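Workshop notebook, Tristota group, April
Table clearing in simulation, plate task. Written by Amanuel Asfaw, read by Mebrat Shiferaw, her remarks are in square brackets. 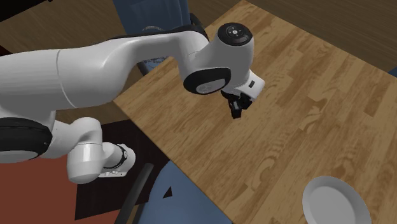

I continue from the last entry, where I wrote that the plate task looked easy and that I would finish it before lunch. I did not finish it before lunch. I write down what I did so that Mebrat does not need to repeat it.

The job is to take one plate from the dining table and bring it to the counter. A child of four can do this, if you accept some risk for the plate. We chose it because Midtbø, who pay for half of our hours, asked us a simple question in the winter: can a machine clear a table in a care home dining room, yes or no, and if no, when. I want to answer them with something better than my opinion.

Morning. Started the simulator at 8.40 with the dining room model from Nutport. The wooden table and the blue chairs are theirs and I did not change them. I changed only the friction of the plate, which was too high. With the old value the plate stuck to the fingers like it had glue on it, and all our good results from last month must be read with this in mind. [I agree. Please put a note in the old entries also. M.]

The new friction I took by measuring in the kitchen upstairs. I put a plate on a board and lifted the board at one end until the plate started to slide, then I read the angle. I did it with a dry plate and with a plate that had a little cooking oil on the rim. The oily plate slides much earlier. I knew this of course, but I had not thought how much earlier, and in a real dining room the rim is where people put their butter and their thumbs.

First batch, 248 runs, start position of the plate random over the tabletop. I sorted the failures by hand, which took longer than the runs.

The biggest group is the approach. A flat plate on a table gives two fingers very little to hold. The rim is raised only slightly and the gap under it is small. If the gripper comes straight down, one finger must go under the rim and the other above, and from straight above this is not possible. So the arm must tilt the wrist and come from the side, low, almost touching the wood. The planner does not like to be so near to the table. It keeps a safety distance of 18 mm, which I had set myself, and then I was angry at it for two hours for obeying me.

I made the distance smaller only for the last part of the movement. After this the finger goes under the rim in most of the runs, but when the height is wrong by a very small amount it pushes the plate instead. The plate travels over the table, the arm follows, and it pushes again. In one run it chased the plate along the whole near side until it fell on a chair. The program reported success because the plate was no longer on the table. [This must be fixed before anybody from Midtbø sees a number. M.] Fixed, the check now asks for the plate to be on the counter and level.

The second group is reach. When the plate is close to the far corner the arm is almost straight and it cannot tilt the wrist any more. A person would walk around the table or lean over a chair. Our arm is mounted in one place. We can put it on a moving base, and then it must drive between chairs, and chairs in a dining room are never where the drawing says. I leave this out for now, but I write it here because it is the real question and the plate is only the polite part of it.

The third group is small and I do not understand it. The grasp is good, the plate goes up, and then at the turn of the wrist it rotates slowly between the fingers until it hangs down. I think the fingers are too short and too narrow for this weight, so the plate turns around the line between them. With food left on it, everything would be on the floor.

Lunch. I tried the two-finger grip myself, thumb and one finger on the rim of a full plate, without support from below. It is quite uncomfortable, and I noticed that without thinking I put my other fingers flat underneath. So we do not really carry a plate by its rim, we carry it on the hand. Mebrat says that waiters have known this for some time.

Afternoon. I tried the edge method. The arm presses lightly on the plate from above with closed fingers, drags it until a part of it stands out over the edge of the table, and then grips this part with one finger below and one above. It is slow, but it works much better with a dry plate, and the height error does not matter so much. With the oily value the fingers sometimes slip while dragging, and the plate stays where it was. More pressure helps until it tips the plate at the edge. I have not found a pressure that is good for both.

Mebrat asked if we should order the wider fingers from Harkus, with the soft pads. I am in favour, but I would like to model them first, because the soft pads must be cleaned, and in a kitchen somebody will ask who cleans them and how often. [I asked for the drawings, they should send them. M.]

About the answer to Midtbø. My position today, and it can change: a fixed arm can take a single dry plate from the part of the table it reaches, slowly, if there is nothing else near it. This is not clearing a table. Clearing a table has glasses, a fork lying across the plate, a napkin stuck under it, and a person who has not finished and wants her potato. I would not promise any of this. I would promise the dish trolley, where the trays have handles and stand always in the same slots, and I think the staff would be more glad about that, as the trays are heavy and the plates are not. [Do not write "promise" in the letter. M.]

To do:
Correct the notes on friction in the older entries.
Run the edge method again with three values for the oil and the same start positions, so that the batches can be compared.
Look at the rotating plate, first with lower speed at the wrist, then with the grip point closer to the centre if the rim allows it.
Put a fork on the plate. Only one.
Ask Midtbø for the measurements of their trays and of the trolley slots.

The batch with the first oil value is running now, I started it at 17.15. Please do not restart the machine under the window.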